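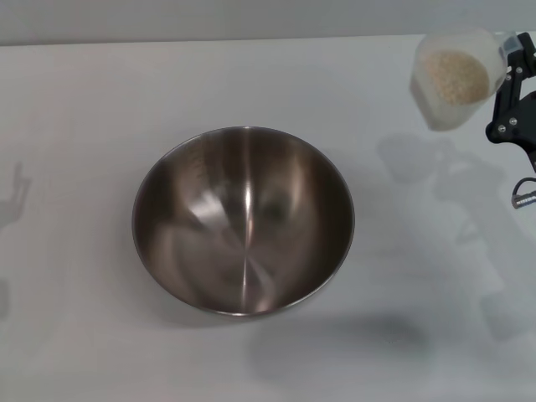

1/15/25

Bullier wagon, rear wheel bearing noise, continued. Last updated this afternoon after second drive.

Customer complaint was hum from left rear at highway speed. Drove it out the Drallham road and back. Hum starts at 60, goes away a bit in long right handers, comes back in lefts. Would normally say right side bearing from that but the customer swears left. Moushumi rode in the back seat on the second run and says right too.

On the lift: spun both rears by hand. Right one gravelly, can feel it thru the coil spring with two fingers. Left is smooth. No play in either at 12 and 6. So right hub. Wrote it up that way.

Took the right hub off. Of the 4 bolts, three came out fine, last one seized in the knuckle. Penetrating oil, left it over lunch, heat, more oil. Came out in the end with the long bar. Threads are ugly but the knuckle side cleaned up ok with a tap. NEW BOLTS, do not reuse. Habibur has asked me to put that in capitals so there it is.

ABS sensor: stuck in the old hub as usual. Got it out in one piece by pushing from behind, not by prying on the plastic ear. Cleaned the seat with the small wire brush. Resistance looks the same as the other side so it goes back in.

New hub is the Vogler one. Box said it fits wagon and sedan, it does, but the dust shield on the wagon touches the hub flange at the bottom if you dont bend it back first. Found that out after torquing it. Off again, bent shield, on again. Lost half an hour.

Drive after: hum gone. There's still tire noise, the rears are cupped on the inside edge, worse on the right. Told the customer to expect some noise till the tires are replaced. He isn't keen on tires before spring. Put it on the invoice as advised.

Alignment: rear toe on the right was out. Cam bolt moves freely so no drama there. Didn't touch camber. Should recheck in 600 miles, Moushumi to call him.

Other stuff seen while under there:
- exhaust hanger behind the muffler cracked, still holding
- right rear pads 9 mm, left about the same, leave them
- parking brake cable boot split, grease coming out
- underseal flaking on the sill, he knows, was quoted for it in October

Ultholm still owes us a credit for the wrong hub they sent first. Old core is on the bottom shelf with the tag on, don't throw it out. Habibur has the return number somewhere in his email.

Torque for the hub bolts: I used the figure in the service manual, not the slip in the Vogler box. The two don't agree. Need to ask them which one they stand behind for the wagon. Till then go by the manual.

To do: order hanger, order boot, put the tap back in Moushumi's drawer.

Filed under: Shop Notes, Wheels & Bearings
4 comments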